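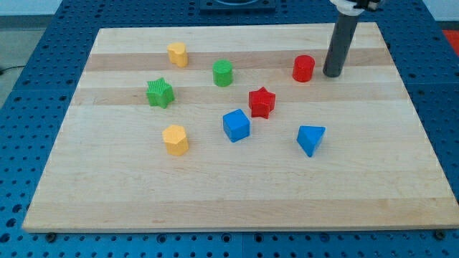
Looking after shape sorters and other plastic blocks

Plastic shape blocks last for years if they are washed now and then and kept together. Most sets that get thrown out are thrown out for missing pieces or a cracked lid, and both can be dealt with at home.

Washing

Fill a washing-up bowl with warm water and a small squirt of washing-up liquid. Put the blocks in, swish them about and leave them for ten minutes. Wipe the plain shapes with a cloth. Stars, flowers and anything with ridges or lobes need an old toothbrush, worked along the grooves and not across them. Rinse under the cold tap.

Before you put hollow blocks in water, check for a seam or a pinhole. Water that gets inside will not come out easily and goes green after a few weeks. If a block rattles or sloshes after washing, stand it with the hole facing down on a towel for a couple of days. If it still sloshes, bin it.

Do not use the dishwasher unless the box says you can. The top rack is hot enough to warp thin plastic, and a cylinder that has gone slightly oval will jam in its hole.

Marks that won't wash off

Felt tip: rub with a little white toothpaste on a damp cloth, then rinse.
Crayon: a drop of cooking oil on kitchen paper, then soapy water.
Sticker glue: cooking oil again, left on for half an hour, then scraped with a fingernail or an old bank card.
Biro: surgical spirit on cotton wool. Try it first on the underside, as it can dull a shiny finish. Keep the bottle well away from children and rinse the block well afterwards.

Yellow and pale blocks show marks most. Red ones hide nearly everything but can look cloudy if scrubbed with anything gritty, so no cream cleaner.

Drying

Stand blocks on end on a tea towel or a wooden board with gaps between them. Turn them over once. They must be dry before they go in a lidded tub or they will smell.

If you use a chopping board for this, keep one for the job. Wipe it down afterwards and stand it on its edge, otherwise the underside stays damp and the board cups. A rub of food-safe mineral oil every 2 or 3 months is enough. Put it on with a rag, leave it overnight, wipe off what hasn't soaked in.

Sorting a mixed box

If you have been given a box of blocks from several sets, tip the lot out on a flat surface and sort by shape before colour. Two sets may have the same red but their stars will hardly ever be the same size. Try each shape in the lid. Put the ones that drop through cleanly to one side, and keep the ones that stick in a separate bag until you have tried them in the other lids.

Cubes are the most trouble. A cube that is a shade too large will go in with a push and then split the corner of the hole. Don't force it.

Cormac Fitzgerald wrote in to say he marks the bottom of each block with a dot of nail varnish, a different colour for each set. It wears off after a year or so but is easily redone. Not suitable for babies who still put everything in their mouths.

Sharp edges

Run a thumb round every edge. Moulding lines can be taken down with fine wet and dry paper, used wet. Keep the paper flat on the bench and move the block over it. A block with a crack in it should be thrown away and not glued, as superglue goes brittle and the pieces may come off small enough to swallow.

Storage

A drawstring bag takes up less room than a tub and lets air in. Shoe bags are a good size. Put the lid of the sorter in with the blocks, as it is the part that goes missing. Don't keep them on a sunny windowsill, where green and blue fade fastest in our experience, or in a loft, where the plastic gets hot in summer and brittle in December.

Passing them on

Wash first, count the shapes against the holes and write anything missing on a label. The toy shelf at the Dremcombe swap room takes incomplete sets as long as they are labelled, and Cathal Ní Bhriain keeps a drawer of odd blocks there if you want to try and match one. Bring the lid with you.

Page last changed 5 Aug 2020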